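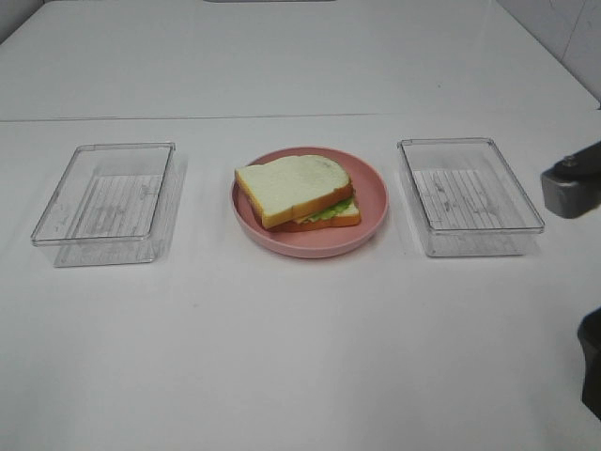 Figure 2. Two clear plastic containers and a round pink plate on a white tabletop.

4.2 Coding of in-store assault reports

Incident records were drawn from the loss and safety logs of two grocery chains, Denex and Pletero, both operating in the Tesham area. Each log entry contains a time of day, a location code, a free-text account written by the shift supervisor, and a field stating whether police were called. Entries that described only theft, property damage or verbal abuse were removed. The remaining set held 206 entries in which at least one person was struck, pushed or grabbed, or in which an object was thrown at a person.

The supervisor's account was the unit of analysis. Two coders read each account and assigned one value for each of 4 variables: place in the store, relationship between the parties, presence of an object used as a weapon, and the event that came before the assault. The coding manual was written by Miyuki Kobori and revised once, after a pilot round of 18 entries. The pilot entries were recoded under the revised manual and kept in the set.

Place in the store was coded as entrance, aisle, service counter, checkout line, self-checkout, or parking area. An incident that moved between places was coded by where physical contact first took place. This rule differs from the one used by Kudo, where the place of first argument was taken, and the two sets of results should not be compared directly on this variable.

An object was coded as a weapon only when the account stated that it made contact with a person or was thrown toward one. Items that were held or waved were coded separately as display. Shopping carts were a source of disagreement between coders in the pilot round, as many accounts did not say whether a cart was pushed into someone on purpose. The revised manual treats a cart as a weapon only if the supervisor recorded intent or repeated contact.

The preceding event was the least reliable variable. Many accounts begin at the moment staff became aware of a problem, and the events before that point are reported secondhand or left out. Where no preceding event was given, coders entered "not stated" and did not infer one from the rest of the text. A dispute over personal distance in the checkout line was given its own code after the pilot, having first been grouped with disputes over place in line.

Disagreements were settled by discussion, and by Kobori where discussion failed. Records from December were checked a second time against the original logs, as Pletero changed its reporting form during that month and the new form merges the place and time fields. No entries were dropped as a result of this check. Agreement before discussion is reported for each variable in Section 4.3.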